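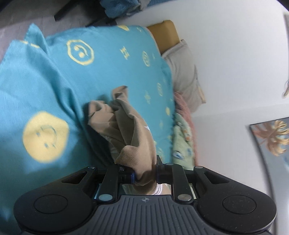

*Back bedroom, Marras House: the teal-blue smiley comforter, with a tan sock or stocking.*

# Open day at Marras House, Lurberg

I went up to Lurberg in September for the open day at Marras House. It is a training house for people who are moving into their first apartment, run by a small outfit called Traneo. They teach laundry, bed making, basic cooking, and how to keep a closet. I help with a similar program at home and wanted to see how they set up the rooms.

## Getting there

The house is at 572 Grarnesau Road. The bus from the train station is the 15, and it stops across the street. Parking is on the grass next door, and the grass was soft, so I would take the bus next time. Doors opened at 10 a.m. and there was already a line on the porch.

You sign in at a card table and get a paper wristband. Coats go on hooks in the hall. Shoes come off before the stairs, so wear socks you don't mind other people seeing.

## Downstairs

The kitchen was crowded and I only got as far as the door. They were making rice and eggs. The laundry room is behind it and is better laid out than ours. The machines are at waist height on a platform, and the detergent is on an open shelf with the measuring cups hung under it. Each person in the program has a bin with a name label. Unclaimed clothes go on a line by the window and stay there for a month.

Carmela Salcedo runs the laundry sessions. I asked what they spend the most time on and she said reading care tags. Folding comes later and takes less time than people expect. She has typed up the tag symbols on one sheet in large print, and I took a copy.

## The back bedroom

Upstairs is where I spent most of the visit. The back bedroom is used for the tidying session, and the bed is where the sorting gets done. The comforter on it is teal-blue with yellow motifs all over. There is a large smiley face, another one outlined with a scalloped border, and smaller yellow shapes scattered around them. It looks like something from a teenager's room, and it made the place feel less like a classroom. I liked it more than the beige sets in the front bedroom.

It is also a practical thing to sort on. Tan hosiery shows up well against teal. On the beige bed I missed a sock completely until I sat on it.

Tae-yang Song led the session. The order he teaches is:

1. Trash off the bed and floor.
2. Dishes to the kitchen.
3. Clothes onto the bed, all of them.
4. Socks and stockings pulled out of the pile and unrolled.
5. Everything else folded or put in the bin.
6. Comforter straightened last.

Step 4 got the most discussion. A lot of people take socks off in a bunch and throw them in the wash that way. Tae-yang has everyone put a hand all the way in and push the toe out before anything goes in the bin. Stockings get the same treatment, but he asks people to take off rings first. One visitor wanted to know if it was worth doing for cheap socks. He said yes, and that he does his own.

For the comforter, he works from the foot of the bed. Pull both corners down, walk up one side, then the other, and shake out whatever ridge is left in the middle. He doesn't bother with hospital corners. I tried it on the smiley one and got it reasonably flat on the second attempt.

The session runs 40 minutes and repeated through the day. It could be shorter. The part on labeling drawers went on too long for people who were standing, and there are only a couple of chairs up there.

## Costs and numbers

Traneo had a sheet out in the hall. Outfitting the back bedroom cost them $441, mostly the mattress. The bedding was bought on clearance. A place in the full course is $500, and it can be paid by the month. Lunch is included on cooking days.

## Things to bring back to our program

- The large-print tag sheet. I have one copy and will scan it.
- Bright bedding on the practice bed. Ours is light gray and half the socks we use are light gray.
- Name labels on the bins. We keep talking about this.
- Unrolling socks before the wash, as its own step on our list.

I left at 1:30, after soup. Carmela said they will take group visits in the spring if we write ahead, with eight people at most because of the stairs. The bathroom is on the second floor, at the end of the hall, and the lock sticks.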